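Kartha, March, late

Bad day at the Pralwood shed. Arm faulted 13 times before lunch and I only logged the first few properly, will have to pull the rest off the controller tonight. Same code every time, wrist joint over torque, on the sorting job of all things. Fruit in one basket, office stuff in the other. A kid could do it.
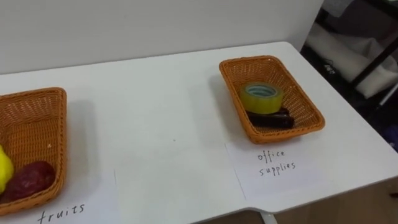 Thought it was payload at first. Cant be, nothing in the set weighs anything. Swapped the wrist cable for the spare Tadar sent, ran six cycles clean, got cocky, made a coffee. Came back to it locked up again. Brakes on, no drop, so at least that part works. Had the e-stop under my hand after that, should of had it there all morning.

Worse one at half three. I was reaching in to straighten a label and it moved. Only 30 mm or so, but it was meant to be in hold. Wrote it up as a near miss, powered down at the wall, tagged it out.
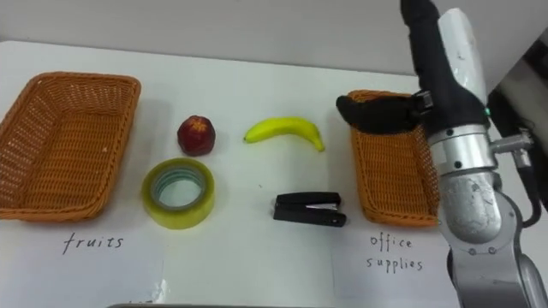

Skundalitz reckon it's the firmware, naturally, the new build from January. Rolled back on the bench unit, fault count zero so far but that's only an hour. Cable loop on the right side of the forearm bothers me more. If it pulls when the wrist turns that'd explain the torque and maybe the creep too. Need to clip it down and try again with the stapler, heaviest thing we've got.

Quote for a new joint is 3000 plus freight. Not signing that yet. Ring Tadar first thing, ask about the hold bug. Tag stays on till then.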